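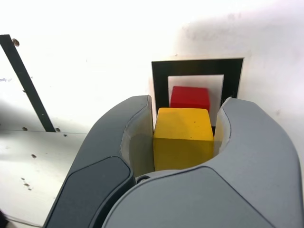
OK it's finally happening, I'm sorting ALL the wooden blocks this weekend and you are all coming with me. Thread!

Background for the newer folks: these came from three different households. My own childhood set, a bag from my cousin, and a giant tub that Carmela Iglesias passed along when her twins moved on to train sets. They've been living together in one bin since October and it has been chaos in there.

I started with the cubes. Cubes are the best block and I will take no questions at this time. You can stack them, line them up, make a checkerboard, hide them in a shoe, roll them like dice with no numbers. My niece once "baked" them for an entire afternoon and served every single one of us.

Yellow and red are my favorites of the bunch. Something about that yellow with a little bit of grain still showing through the color! You can tell it's wood. The edges are softly rounded too, so stepping on one at 6 am is merely bad.

The red is so RED. Put it behind the yellow and it just pops. I could look at those two colors next to each other all day (I kind of did, the sorting went very slowly for a while there).

Question I get a lot: do you sort by color or by shape? I went back and forth on this and tried both! Shape won for us. When kids are building they yell "I need a long one," and I have never heard one yell "I need a green one." Well, once. It was for a frog.

So the plan is cubes in one box, planks in another, arches and triangles sharing, and a small box for the oddballs. The oddballs include one half-circle that doesn't match anything, and I love it with my whole heart.

I'm using the Skivar boxes, the low ones with no lid. Tried tall ones last year and the kids just dumped the whole thing out to get at the bottom. Low and wide means they can actually see what's in there and pick. So much less crashing!

The boxes go on the bottom shelf of the Skarkum, at kid height. I wiped the shelf down and found a sock, a raisin (I think) and the missing library card from the summer. A very productive shelf.

Cleaning, for those who asked: damp cloth, tiny bit of dish soap, wipe, then straight onto a dry towel. Please don't soak them!! I soaked a batch once and the paint got all rough and the wood swelled so the planks wouldn't sit flat anymore. They're retired now. They prop up my basil.

Little specks and dings don't bother me one bit. I used to go after every mark with fine sandpaper and then I had blocks with bald spots, which looked way worse. Now I only sand if there's a splinter. A block with a few dots on it has had a good life.

Marcela Kolář asked in the replies what counts as a full set. No idea! But I did count mine because I got curious: 511 pieces. FIVE HUNDRED ELEVEN. 69 of them are cubes. I laughed out loud in an empty living room.

My cousin says there's a collector on the Amasen forum with over 3,000. I need to see that living room. I need to know about the vacuuming.

Update after lunch: the cubes are done and in their box and it's so satisfying. I did lose 2 to the dog's bed and got both back with no tooth marks, good dog.

Planks were harder than I expected. They come in slightly different lengths depending on which household they came from, and you only find out when the bridge wobbles. I ended up standing them all on end against the wall and grouping by height, and that worked great. It looked like a tiny skyline, so I left it up for an hour.

Test build tonight with the niece. She has requested a hotel for mice, with a pool. I've set aside the blue cubes for the pool and the arches for the front door, and she's bringing the mice (felt, four of them, all named Karagiannis, it's apparently a family).

Hotel report: six floors, no stairs, the pool is on the roof. The lobby is all yellow with one red cube as the front desk. Every mouse checked in and the whole thing stood until bath time!

And she put the cubes back in the right box without being asked. I nearly cried. Arches and triangles are tomorrow, so tell me how you store yours, I want to see everybody's shelves!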